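Maquillage de scène : entretien avec la cheffe maquilleuse de la tournée Merrick

La direction de la communication de Stanbridge a recueilli, le 18 juin 2020, les propos de la responsable du maquillage de la comédie musicale Merrick. En poste depuis 18 ans, elle encadre désormais 2 assistantes.

Interrogée sur les attentes des interprètes, elle constate une évolution. « Les artistes demandaient autrefois à être transformés. Ils souhaitent aujourd'hui que le public les reconnaisse, y compris au dernier rang », indique-t-elle. À Pornerwood, dont la salle compte 1684 places, les contours du visage ont dû être renforcés après la générale.

La question des retouches sur les affiches a également été abordée. « Je demande à voir les épreuves avant impression. Lorsqu'une ride disparaît, le visage que je prépare le soir ne correspond plus à celui de l'affiche. » La production a accepté ce principe pour l'ensemble des dates.

Elle se montre réservée quant aux produits de longue tenue : « Le démaquillage reste la partie la plus négligée de notre métier. J'ai vu des peaux très abîmées en fin de saison. »

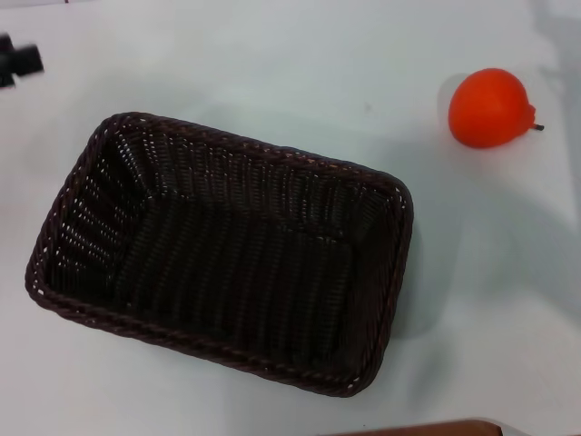
Stanbridge – Service Costumes, coiffure et maquillage

Le service accueillera des stagiaires à la reprise des répétitions. Les candidatures sont à adresser au secrétariat.

À lire également
Merrick : la distribution complète
Udulex, la nouvelle voix de la pop, en concert à Pornerwood
Perruques de scène : entretien et conservation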